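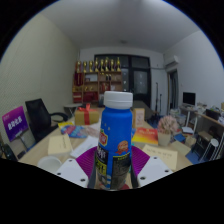
Lustden 木桌护理油：在会议室用了一个冬天以后的评价

阅读时间：7 分钟

我在一家做翻译和排版的小公司工作，中文是我的第三种语言，所以如果我把哪种木工材料的名字写错了，请读者原谅。这篇文章要评价的是 Lustden 护理油，白色铁罐装，中号的一罐，在 Samarakoon 的网店卖 155 元。是我自己付的钱，后来公司给我报销了。

先说为什么要买。我们会议室的桌子用了很多年，颜色很浅，表面以前只上过一层很薄的油。到了去年冬天，桌面摸起来发涩，靠近暖气的那一头有细小的裂纹，茶杯的圈印也越来越难擦。我请一位木工师傅来看过，他说可以把桌面磨掉一层再重新做，报价 3,000 多元，桌子还要搬走。我们没有别的桌子可以开会，我就决定自己先试一试便宜的办法。

质地和气味

打开罐子，油是淡黄色的，比食用油稠一些，又比蜂蜜稀很多。说明书写着主要成分是亚麻籽油和一点植物蜡。气味开始的时候有点像干草，又有点像旧书店，我个人觉得可以接受，但是坐在我对面的同事说她头疼。第二天早上味道就淡了很多。如果您的房间没有窗户，我不建议在上班时间涂。

罐子的盖子是我最不满意的地方。它要用螺丝刀撬开，撬过几次以后边缘就变形，再也盖不紧。我后来在罐口上先铺一层保鲜膜，然后再盖盖子。Mellow 的护理膏也是铁盒装的，但它的盖子可以拧，方便得多。

怎样涂

说明书只有一页，而且中文部分比英文部分短，少了关于打磨的那一段。我把自己的做法写在下面，供参考。

先用拧得很干的布把桌面擦一遍，等它完全干。然后用细砂纸顺着木纹轻轻磨，不要横着磨。我第一次磨的时候没有耐心，在桌角附近横着磨了几下，那里的痕迹现在从侧面看还看得见。磨好以后把木粉擦掉，连桌子边缘下面的也要擦。

倒油的时候，请倒在布上，不要直接倒在桌子上。油倒在桌面上的那一个点会比周围颜色深，过了很久才会变得差不多。涂开以后等一刻钟，再用另一块干净的布把多余的油全部擦掉。“全部”这两个字很重要：没有擦掉的油会变成一层黏的皮，文件放上去会粘住。

说明书说涂完 36 小时以后可以轻轻使用，7 天以后才可以正常使用。我们是在放假的前一天晚上涂的，所以时间足够。用过油的布要摊开晾干，或者泡在水里，不能揉成一团扔进垃圾桶，因为含亚麻籽油的布会自己发热，有着火的危险。这一点罐子背面有写，可是字太小了，我认为应该印在正面。

效果

桌面的颜色深了一点点，木纹比以前清楚。手摸上去的感觉是我最喜欢的：没有塑料的感觉，还是木头，但是不涩了。细小的裂纹没有消失（护理油当然不能把裂纹补上），不过从一月到现在，我没有发现它们变长。为了公平，我要说明，我们同时在房间里放了一个 Humside 的小加湿器，所以裂纹的情况到底是油的功劳还是湿度的功劳，我不能确定。

旧的杯印淡了，可是没有完全不见。最深的那一个在主持人的座位前面，我涂了两遍，现在只有在下午阳光斜着照进来的时候才看得到。

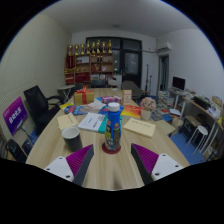 防水能力是我最想知道的，也是让我有一点失望的部分。罐子上写“有效抵抗水渍”，我的经验是，水滴在十分钟以内擦掉，没有问题；如果一个装着冰水的杯子站了一个下午，还是会留下白色的圈。热茶的情况好一些，这和我想的相反。所以涂了油以后，杯垫还是必须要用的。我给会议室放了杯垫，可是大家的习惯很难改变：瓶子站在圆圆的红色杯垫上，很好，旁边那个黑色的杯子却直接放在桌面上。如果您的办公室也是这样，请不要指望一罐油能解决问题，它只能给您争取一点擦桌子的时间。软木的杯垫比较适合这种表面，橡胶的我不推荐，在油还没有完全干透的时候，橡胶会在桌面上留下灰色的印子。

对油渍的抵抗比对水的好。有一次午餐会上，有人把饺子的醋和辣油洒在桌子中间，过了半个小时才发现，用温水和一滴洗洁精就擦干净了，只剩下很淡的一点红色，过几天也看不见了。圆珠笔的痕迹擦不掉，我试过。

和 Mellow 护理膏比较

我家里的餐桌用的是 Mellow，所以我可以简单地比较一下。Mellow 的膏更容易涂，气味也更小，涂完几个小时就能吃饭。可是它只停留在表面，每两三个月就要再涂一次，而且在深色的木头上，膏会留在木纹的缝里，变成白色的细线。Lustden 第一次涂很麻烦，之后就省事了。会议室的桌子到现在只补过一次，补的时候也不用再打磨，擦干净直接涂薄薄的一层就行。

用量方面，涂两遍一张长桌，用掉了半罐多一点。剩下的半罐我放在柜子里，上面结了一层皮，把皮挑出来，下面的油还是好的。如果您只有一张小书桌，请买最小的那一种。

价格和购买

Samarakoon 的包装很仔细，铁罐外面有两层纸，没有漏油。不过运费要到最后一步才显示，这样做我不喜欢。赠送的那块白布会掉毛，涂油的时候不要用它，用旧的棉T恤剪成块就很好。

适合：浅色的、没有上过漆的实木桌子，并且有几天时间可以不用这张桌子的人。
不适合：上过清漆的桌面（油进不去，只会发黏），每天都要用、一天也不能停的桌子，还有对气味很敏感的人。

我的评分是五分里的四分。扣掉的一分，一半是因为盖子，一半是因为那句关于水渍的话写得太满。冬天再来以前我会再补涂一次，到时候如果裂纹有变化，我会在这篇文章下面更新。

2023年11月1日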